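Kit budget: where we've got to

Quick one this time, it's been a busy month and the spreadsheet has eaten most of it. For those who missed the December meeting, the short version: we have money for hand-held grippers, we have nearly enough for spare fingers, and we do not have money for a third arm. Sorry. Long version follows.

The ask was for a full bench refit at Parkska. Two fixed arms, new controllers, new tables, guarding, the lot. The quote from Vostura came back well over what we'd pencilled in, and that was before delivery and before anybody had looked at the floor. So that's parked until the next round. Not dead. Parked. If you wrote a chunk of the case for it, please keep your files, we'll want them again and I don't fancy starting from a blank page.

What we are doing is the hand-held set. Reasons were in the paper that went round, but briefly: cheaper per station, can go on any table, no guarding needed, and people can be shown how to use one in a morning. The Skekard lot have been on hand-helds for a while now and lent us their purchase notes, very useful, lots of crossings-out. Main lesson from them was to buy the consumables up front and not leave it to the spring. They left it to the spring.

Prices as they stand. A set of finger pads is 49 pounds a pair. The hand-held unit itself is 739, before any discount, and we've been told there is a discount but haven't got it in writing so I'm not counting it. Carry case is extra and I've left it out, we have boxes.

We're going for 2 units to start with, both for Parkska. Sotomayor would like one as well and I do understand why, but there isn't a spare table there until the store room is cleared and I'd sooner not buy something that sits on a shelf. Next round, if the room's ready. Please tell me when it is, I won't know otherwise.

Now the bit that keeps getting forgotten — the stuff we pick up. Every plan I've seen this year has a line for the gripper and a line for the laptop and nothing at all for the objects. Then it all goes on somebody's own card at the supermarket and I get a carrier bag of receipts in December. So there is now a proper line for it. 235 pounds for the year, across all the benches. Groceries, trays, tubs, dividers, bags of things. If it's going on the table to be picked up or put away, it comes out of that line.

Packets are the main reason I want this sorted. Rigid boxes we've got plenty of, and they last. Soft packets get creased and go tatty, and then they need replacing, which means buying the same ones again or near enough. Dried food is good value here, it keeps and it's cheap and it doesn't smell much. 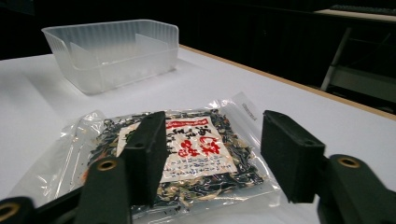 Bag of dried food flat on the table under the fingers, divider tray behind. Packets and tray both come under the new objects line.

A few rules for the objects line, none of them clever:

Buy in twos where you can. One for use, one in the cupboard.

Keep the receipt and write the bench on the back. Not the date, the date's on it already.

Write down what the label says before you bin the packet, or take a picture of it. If the label isn't in English a picture is fine, don't try and copy it out.

Nothing that needs a fridge. We've had this conversation.

Trays: clear or cloudy plastic ones are fine, stackable for preference. Please dont order the fancy ones from the lab catalogue, they're several times the price for the same tray.

Back to the pads. There was a question after the meeting about whether we need spares at all in year one, and I said I'd come back on it. My answer is yes. Going by the Skekard notes the pads were the first thing they had to reorder, well ahead of anything with a motor in it, and the wait was longer than they liked. One spare pair per unit is in the budget as it stands. I'd like another pair each on top, which is the "nearly enough" I mentioned at the start. If the discount turns up, that's where it goes first. Screws and other small fixings come out of general bench money, same as now.

Tables. Several people asked. No new tables this year. The white tops we have are fine for the work and the edges can be tidied up if they start to lift. If yours wobbles, say so and it'll get looked at, that's a maintenence job and doesn't touch this budget.

Lighting was also raised. I've asked for a price on lamps, haven't had one. Will chase. If anyone has a decent desk lamp doing nothing at home we'd take it on loan in the meantime, labelled please so it gets back to you.

Training time. Not a cost on my sheet but it is a cost, so: allow a morning per person for the hand-held units, and put it in your own planning now. The slot is nine till noon, at Parkska, and there'll be a sign-up list on the door once the units have a delivery month. I don't have a delivery month yet. Vostura say "soon".

What I need from you. Bench leads, a list of what you've already got in the way of trays and packets, even a rough one, so we're not buying things twice. Anyone with receipts still outstanding from the old arrangement, get them to me before the order goes in. After that the old code is closed and I can't do anything with them.

Draft sheet is in the shared folder, under planning, the one with "v4" on the end. Ignore v5, that was me pressing the wrong button. Comments in the sheet please and not by email, I lose the emails.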